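4.2 Release timing and the pre-show announcement window

The second part of the study concerns how mid-sized game publishers time their public statements in the weeks before a trade show. Following Okoro's earlier coding scheme, each statement was assigned to one of four types: trademark filing, social media post, press invitation, or trailer. A statement counted as pre-show if it appeared within 17 days of the opening of the event. Statements made during the event itself were coded separately and are discussed in Section 5.

The corpus holds 800 statements from nine publishers. Two of these, Skadura and Cusel, account for a large share of the trademark filings, and the models were fitted both with and without them. Leaving them out changed the size of the effect for filings but did not change its direction.
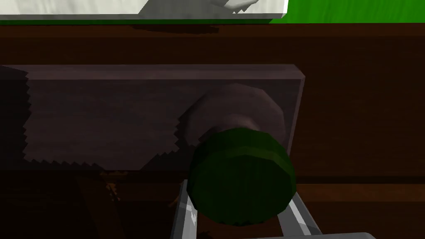 Does a trademark filing predict that a trailer will be shown at the next event? On its own it is a weak predictor, and it becomes useful only when a press invitation follows it within the same window.

The pattern is clearest for sequels. Publishers with an established series tend to file early, post little, and send invitations late. Publishers with a new title do the reverse: posts come first and the filing often trails them. Evangelista reported a similar split for console launches, although her sample stopped at the platform holders and did not cover third-party studios. Our coding also differs from hers in one respect – a reposted message was treated as part of the original statement and did not enter the count a second time.

4.3 Reader response to pre-release stills

Response was measured through comment threads under preview articles on Onby, a regional games site that keeps its full archive open. Threads were included when the article carried at least one still released by the publisher. Seven threads were dropped because moderators had removed the opening comments, which left no way to establish what readers were replying to. Two coders worked separately, and disagreements were settled by discussion.

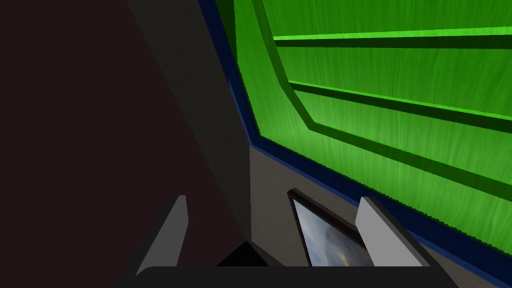 Comment topics fell into three groups: visual quality, expected play, and release date. Visual quality dominated the first hours of nearly every thread and then gave way to the other two. Readers who wrote about visual quality tended to settle on a small number of surfaces and edges. Shading of the kind in Figure 3, where each pale gripper finger has a bright face set against a darker gray side, is typical of what these comments single out, and it was coded under "material and light" and kept apart from remarks on animation. Comments that mentioned both were given both codes.

Figure 3. Rendered still with two open gripper fingers above a black base.

Release date comments behaved differently. They rose sharply when a publisher's account posted after a long silence, even when the post contained no date or title. For the Wasilewska series, a one-word post on 5th May produced more date speculation than the full trailer shown later at the event. We treat this case as an outlier in the regression but keep it in the descriptive tables.

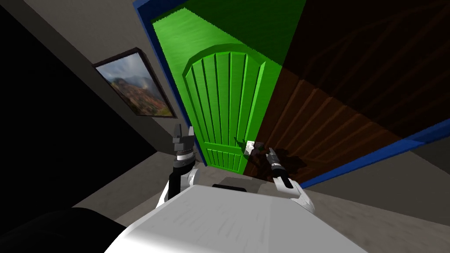 The same threads were then matched to the announcement types from Section 4.2. Threads opened after a press invitation were shorter and drew more comments on expected play, while those opened after a filing turned mostly to the release date. The match was made on publisher and title, and articles that covered several titles at once were left out. Archive access closed in September, so later edits to the comments are not reflected in the counts.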